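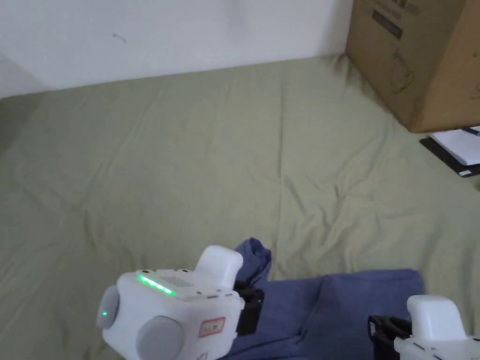 Blue garment on the green sheet, grippers on. Godalent training room, Friday morning.

Quick notes from the Godalent visit before I lose them. Typed most of this on the bus so sorry for the mess.

Godalent does uniform rental and laundry. Hotels, clinics, a couple of food plants. Big low building behind the rail yard, hot as anything in August even with the doors up. We got there at 8:30, signed in, got the vests, got the earplugs. Daranee Hemmin took our group. She runs the finishing floor and talks fast, I missed some of it.

The floor first. Washers at one end, then dryers, then the long folding tables. 200 people on the payroll across all shifts, 16 of them on folding when we walked through. Flat stuff (sheets, towels) has gone through a machine for years and no one there thinks of that as automation anymore. Clothes are the problem. Every piece lands in a heap and every heap is different.

So the new thing is the training room, upstairs, used to be the break room. The old break room is a sore point, more on that below.

What they do up there: folders from the floor take a pair of hand-held grippers, one per hand, and do the job with those. Pick up, shake, lay down, fold. The recordings go to a firm called Triseo, who are building the folding arms. Sheet on the floor, white wall, a garment, go again. The counter on the wall said 1461 folds when we came in. Daranee said the early ones were awful.

I got to try. Harder than it looks!! You pinch and get two layers when you wanted one. Sleeves are the worst. My shirt came out as a sort of ball. Shiuli Begum, who was on shift up there, took it apart and did it over without saying much. She has been folding at Godalent longer than Daranee has been there and you can tell, she finds the shoulder seam without looking.

Asked her what she thinks of it. She likes being off her feet and out of the heat. Pay is the folding rate plus a bit extra per hour – not as much extra as people wanted. Her wrists get tired in a new place, more the thumb side. She doesn't like that the piece count downstairs didn't drop when people got pulled up to train, so the ones left on the tables were covering. Daranee said that was true for the first 2 weeks and then they fixed the numbers. Shiuli said three weeks. They left it there.

What changes for the folders, as far as I got it down:

No layoffs planned through the end of the contract with Triseo. After that, "we'll talk," which was Daranee's wording. Some folders move to inspection and mending, and those jobs pay better but there are fewer of them. Night shift gets the first arms, if they arrive. Night shift was not asked, somebody in our group pointed out, and Daranee wrote that down.

Break room is now a corner by the loading dock with a microwave and a fan. A new one is promised. I would not promise that again without a date, people brought it up more than teh robots.

Didn't see an arm working. The one on site was waiting on a part from Grewal and had a cover over it. Bit of a letdown for the folks who came for that.

Sandwiches at noon, bus back right after. Next visit is Hevura, the packing plant, bring closed shoes this time – they turn people away at the door. Names to me by Friday.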